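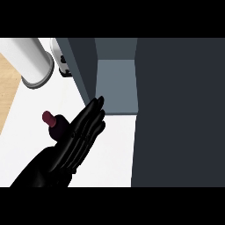
The simulated hand at the gray shelf, with what may be a small bottle beside it.

Thongchai Onsri has spent 15 weeks of evenings at the Brumbridge shared workshop on a hand that will, he promises, put things away. So far it mostly does so on a monitor. The simulator is tidy and well lit, and a failed grasp costs him nothing but a restart.

The real one, which he calls Gerel, has four fingers, a stubborn wrist tendon and a bench clamp for an arm. I asked to see it shelve something. "Come back in September," he said.

Mehwish Talpur, who shares the bench, is less patient. "He had 20 good runs in software and bought cake," she told me. "Then we tried it on a jar." She has kept the lid - the jar went in the trash.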